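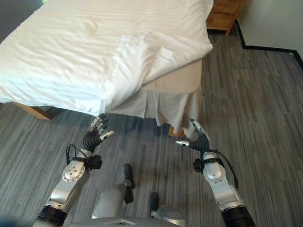 A white duvet hanging over a pleated bed skirt.

Duvet sizes should be printed in centimetres, and only in centimetres. The words single, double and king describe mattresses, and they do so badly. Applied to a duvet they give the buyer no usable figure, yet most shops still sort their shelves by them.

I compared two doubles in June, one from Tilton and one from Lokden. Laid flat, they differed by 9 cm across the width. Both packets said double in large type. Lokden gave the measured size on the underside of the box, in grey. Tilton gave it on a leaflet inside, which can be read only after purchase.
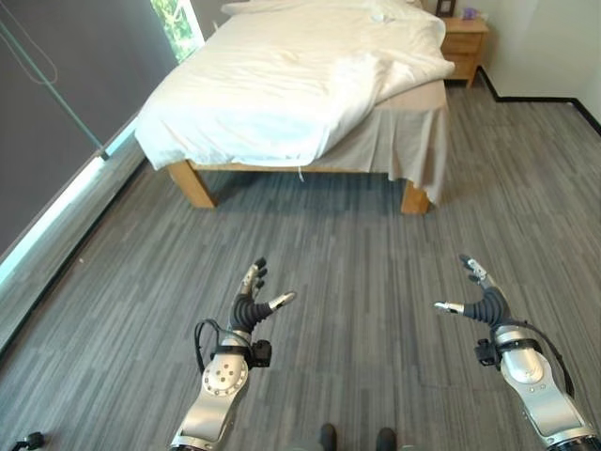
Mattress depth makes matters worse. A duvet has to cover the top and fall on both sides, so a mattress 36 cm deep uses up far more cloth than a thin one. No size name takes account of this. Drikeo prints a drop chart on its website but leaves it off the packet.
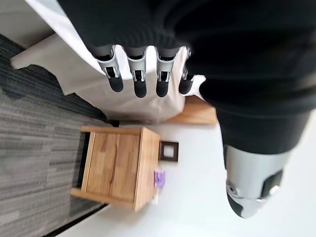
Metal fingers with black tips above white bedding.

The usual defence is that customers know the names and would be put off by numbers. I doubt it. People buy curtains and blinds by measurement without distress. Staniforth already sells covers this way, with width and length on the spine of the packet, and allows 2 cm either way for shrinkage.
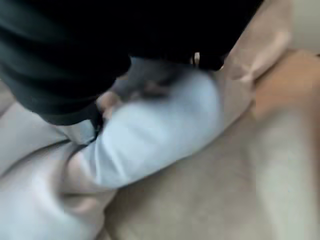
Black fabric over a light blue item.

A rule would be short: finished width and length on the front, in type no smaller than the brand name, with the size after one wash beside it. Cotton covers shrink, and a label stating 100 per cent cotton says nothing of how much. Shops could keep the old names underneath for anyone who wants them.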